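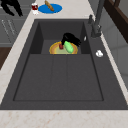

When the Gripper Closes Too Soon

The fault at Brukano first showed up in simulation, in a kitchen test where the arm works over a dark gray sink. The gripper comes down above a round plate holding a cucumber and a small dark red object set against it. The two touch, and that contact is where the trouble began.

The controller treated any force on a finger as a completed grasp. In 14 runs, the fingers met the smaller object first on three occasions. Each time the gripper closed early, reported success and lifted. Twice it came up with nothing. The third time it dragged the plate.

A false success report is a safety matter as well as a nuisance. The Tremerstead site planned to move the same code to a real arm in January, and the routine that follows a good grasp runs at full travel speed — with no second check on what the fingers hold.

The review dated 12 December 2023 asked for two changes. Contact must now register on both fingers before the grip closes, and the finger gap is compared with the expected width before any lift. If the values disagree, the arm stops and holds position.

Pacheco, the module that plans the approach, was left alone. Its paths were within tolerance in every run. The revised controller has since passed 12 runs on the same layout. Tests with wet surfaces have not started.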